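Home | News | Research | People | Events | Press contacts | Search

We use cookies to remember your settings and to count visits. Accept all | Manage choices

PRESS RELEASE
For release in May

Robot tube-handling study finds headline success rates hide most of the failures

Trondidholm research group repeats its own test under stricter rules and gets a less flattering answer

A robot arm that looked close to faultless at picking up laboratory tubes did much less well when its makers changed the way they kept score, according to a report published this month by the Hellberg group at the Trondidholm Institute.

The group trained an arm to find, grip, lift and set down screw-capped plastic tubes, using a learning method called Perić. The method takes pictures from a small camera at the wrist and turns them directly into movements of the arm and fingers. It has been put forward, by this group among others, as a cheap way to get robots doing dull bench work without writing a program for each new job.

The new report asks whether the evidence for that was ever good enough. Its answer is mostly no.

In the first round of tests, a trial counted as a success if the tube left the bench between the fingers. The arm was given 1,000 trials and missed 8. Figures of this sort are common in the field and tend to be quoted without much said about what was being counted.

For the second round the researchers wrote down their rules before switching anything on. The tube had to be picked up, carried to a marked spot and released standing up. No one was allowed to nudge it, restart a trial or throw out a bad one. Of 104 trials run this way, 60 passed.

"The arm was the same and so was the training," said Maarja Juška, who led the study. "We had been marking our own homework, and marking it kindly. I would like to say that other groups are more careful than we were, but I have read the papers."

Most of the trouble came at the end of the movement. The fingers usually closed where they should, and a tube held by its cap rarely fell. Letting go was harder. Tubes leaned as the fingers opened, or were put down a little way off the mark, and under the old rules none of that would have shown up at all.

Clear plastic made matters worse. A see-through wall picks up bright streaks of reflected light and shows whatever lies behind it, which gives a camera-led method very little to hold on to. The report suggests that the arm was mainly following the coloured caps and paying little attention to the tubes themselves. The authors say they cannot prove this from the trials they ran, and they ask readers not to repeat it as a finding.

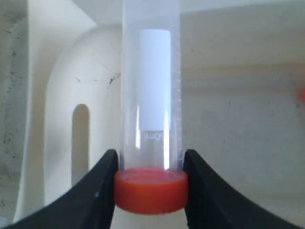
The gripper closed on the orange-red cap of a clear plastic tube, from the wrist camera. Credit: Hellberg group

Kanyarat Thongsuk, who designed the second set of tests, is doubtful about claims that systems like this are nearly ready for working laboratories.

"A close-up of a robot holding a tube tells you that the robot was holding a tube," she said. "It doesn't tell you how it got there or what it did next. People see a picture like that, ours included, and fill in the rest for themselves. A lab that handles samples can't run on what people fill in."

She also warned against reading too much into the stricter figure. All of the trials took place at one bench, with one arm and one kind of gripper, under lighting that the group controlled. A busy laboratory could well give a lower number. So could a different tube.

The group's industry partner, the bench equipment maker Todovov, supplied parts for the set-up but had no say in the tests or the report. The company has no plans to sell a product based on the method, and the researchers say they would advise against one for now.

The report does find something to keep. Training the arm took less hand-written code than the group's earlier system, and the grip itself held up well under both sets of rules. Juška describes this as "a decent result about closing two fingers" and says it should be described that way in any coverage.

The full report lists every failed trial from the second round with a short note on what went wrong. The group is asking others who work on similar tasks to publish their scoring rules along with their results, and to say how many trials were dropped and why. It plans to run the stricter test again with the cap colour changed.

Notes to editors

Perić is the name of the training method and should not be used for the arm or the gripper. The two sets of trials were scored differently and should not be put side by side as a "before and after". Interviews with Maarja Juška and Kanyarat Thongsuk can be arranged through the institute's press office, mornings only.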